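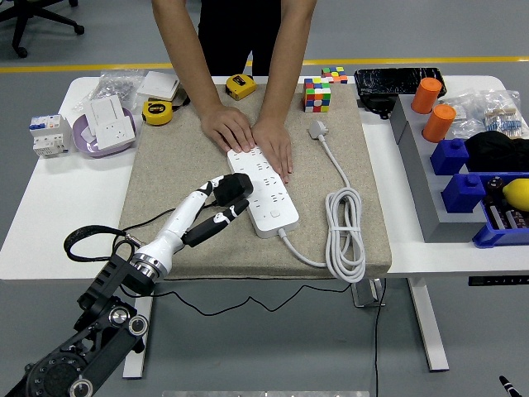

Equipment Review: Dodport Long-Body Power Strip
Prepared for the Dollberg Training Workshop by Getachew Tesfamariam, Electrical Fittings Section
Issued 20/02/2020

Scope

The Dollberg Training Workshop issues power strips to its benches, its two classrooms and its lending store. The previous model, supplied by Daltora, was withdrawn in September after repeated complaints about loose sockets. The Dodport long-body strip was purchased as a possible replacement. The review covers handling, socket layout, the switch, the cord and plug, and suitability for the workshop's white tables, with and without felt mats. Electrical safety certification is dealt with separately by the Demissie inspection office and is not repeated in these pages.

Seven strips were bought at the ordinary retail price and used in regular teaching for one term. Comments were collected from instructors and trainees on the standard bench form.

General construction

The Dodport is a long, rectangular strip in white, with a white cord and a white plug. The housing is firm. When the strip is pressed down with both palms, the top face does not bow, and no creaking was reported from any of the units. This was the chief fault of the Daltora model, whose cover flexed enough to be felt whenever a stiff plug was inserted.

The white finish matches the wall switches and socket panels used in the fittings course, and instructors considered the appearance suitable for classroom use. It does show marks. Pencil and graphite wiped off with a damp cloth, the strip being unplugged first. Adhesive from cable labels took longer and left a faint gray patch on two units.

Socket layout

The sockets run in rows along the top face and are of the multi-pin type, which accept several plug patterns without an adapter. For a workshop that receives donated tools from many sources, this is a considerable convenience. Trainees no longer need to sign out adapters at the start of each session, and the adapter drawer has been given over to fuses.

Grip on the pins is tight when new. Several trainees found that the first insertion required one hand on the strip and one on the plug, and that the strip would otherwise slide. The tightness eased with use but remained sufficient to hold a heavy transformer plug in place. Spacing is adequate for ordinary plugs. Large transformer plugs will cover part of the neighboring opening, and users should expect to lose a position for each one fitted.

Switch

A small square button is placed near one end of the strip. It has a short, definite travel and can be operated with a thumb. Its position at the end keeps it clear of most plugs, and it was not pressed by accident during the trial.

The section has one reservation. The button is small in relation to the housing, and trainees wearing work gloves sometimes needed a second attempt. A larger rocker switch would be preferred for the machine benches. For classroom tables the existing button is satisfactory.

Cord and plug

The cord leaves the housing at one end and is long enough to reach the wall outlets from every classroom table except the one nearest the store. It is supplied in a coil and keeps something of that shape for the first week. Obadia Mohamedi, who supervises the lending store, recommends uncoiling it fully before the strip is put under load and leaving it straight overnight. Coils left bundled on the table take up space and are easily caught by a sleeve.

The plug body is easy to grip and did not loosen in the wall outlets. No strain was noted at the point where the cord enters the housing.

Use on the table

On a bare tabletop the strip moves when plugs are inserted or withdrawn. On a felt mat it is noticeably steadier, and the mat also protects the table when the strip is turned over for inspection. The section advises setting the strip diagonally across the mat during demonstrations, which leaves the corners available for a tape measure, loose switch plates and small hardware. Hardware should remain in its bag until required. A shallow round dish serves well for wall plates.

For permanent placement the strip should be fixed to the bench. Before drilling, the distance between the mounting points should be taken with a tape measure from the unit itself. The paper template in the box was found to be slightly short, and one bench had to be filled and drilled again.

Durability

A sample socket was put through 3000 insertions by the second-year group, with the strip disconnected from the supply. The contacts still held the test plug when it was inverted. The housing had light scratches at the socket openings and no cracks. One of the seven units developed a sticking button and was exchanged by the supplier under stock number 743 without difficulty.

Findings

The Dodport strip is approved for classroom tables and for the lending store, where loans of up to 2 weeks are permitted. It is not approved for the machine benches until a version with a larger switch is available. Remaining Daltora units should be returned to Mr. Mohamedi with their cords attached.

Instructors wishing to order should state the number of tables to be served and whether felt mats are also required. Mats are ordered on a separate form.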